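Fultau 350 bench top, maple finish
Reviewed by Vitalii Antoniuk, 23 February 2026

The top arrived flat and has stayed flat since November. Grain is pale and striped, and the finish is even apart from one dull patch near a corner. Canned goods get sorted on it most days, and the surface has not dented yet - light scuffs only.
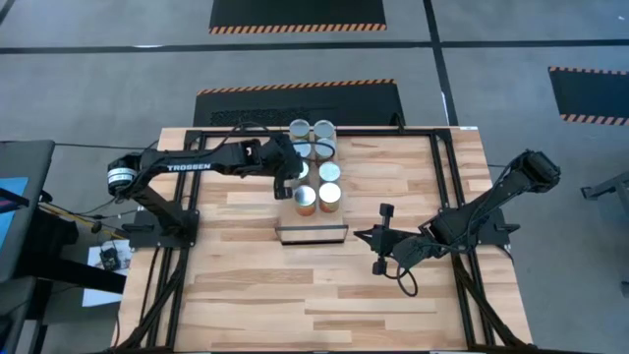 Does the top need oiling before first use? One thin coat is enough, left overnight and wiped down in the morning.

Edges are sharper than I like. I broke them with 150 grit, 15 minutes for all four. The supplied screws are soft and two cammed out; I replaced the set. Otherwise a sound top, though heavy at 19 kg.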